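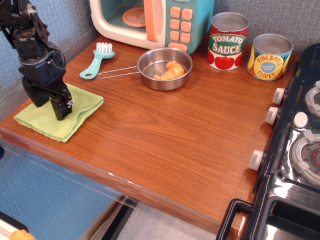
Jokum is a tabletop robot arm kit sold by Brivier, a maker of teaching and research equipment based in Denelness. It is supplied as a set of servo motors, arm segments, cabling and a two-fingered gripper, and is put together by the buyer.

The kit was designed by Tharushi Jayasinghe and first sold to colleges in May. The standard arm can lift up to 300 grams. A longer version, sold under the name Jokum 44, uses the same gripper and control software.

Brivier also offers a practice set, the Kariuki Kitchen, for work on household tasks. It consists of a toy kitchen with a countertop, microwave and stove, together with small items such as a pot, a brush, play food and a folded cloth. Cloth is generally treated as the hardest of these to handle, as its shape changes when it is gripped. The software comes with 100 written tasks, graded by difficulty.

Reviews have praised the spare parts service and the clear assembly guide. The main complaints concern the short power lead and the noise of the motors. Brivier reported 1267 kits sold in the first year. Repairs are carried out at Denelness.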